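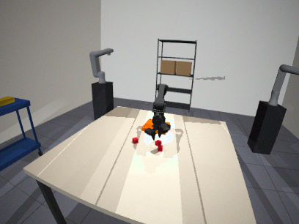

Dunine Furniture Works open house, June 21, 2023

We left home far too early, as we always do, and so we had time for a second breakfast in Negash before driving the last stretch up to Dunine. I mention it only because the diner there makes a very good rhubarb pie and you should stop if you ever go this way.

The works opens its doors once a year, and there were already plenty of cars in the field when we pulled in. Wubit Zeleke met our group at the gate and took us first to the lumber yard, where the boards sit stacked under long tin roofs until they are dry enough to use. Some of the oak had been there for 2 years. She let us sniff the fresh-cut cherry (lovely, a bit like almonds) and was very patient with my husband, who wanted to know all about the saws.

Then it was on to the glue room, which was hot and loud, and the sanding hall, which was louder. Jenő Somogyi has worked there for 53 years, if you can believe it! He started at the Puritz mill down the river as a boy sweeping floors, and he still checks every tabletop with the flat of his hand before it goes on to be finished. He told us he can feel a bad seam before he can see one, and after he had me try it on a maple top I think I half understood what he meant. 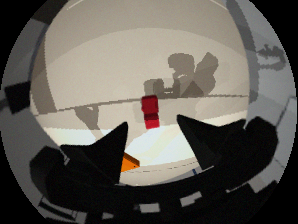
Small red block, with a dark band between its two parts.

Lunch was in the old drying shed, with long benches and bean soup and more bread than anyone could eat. I sat next to Eyerusalem Woldemariam, who draws the chairs, and we got so deep into talking about armrests that I nearly missed the finishing room tour. I'm glad I didn't, as they were oiling a dining table and the color came up beautifully under the rag.

The seconds sale is in the back barn. Stools were 60 dollars and I bought a pair, one with a knot in the seat that I like better than the good one. Parking is free, wear closed shoes, and bring cash, as the card reader was down all afternoon.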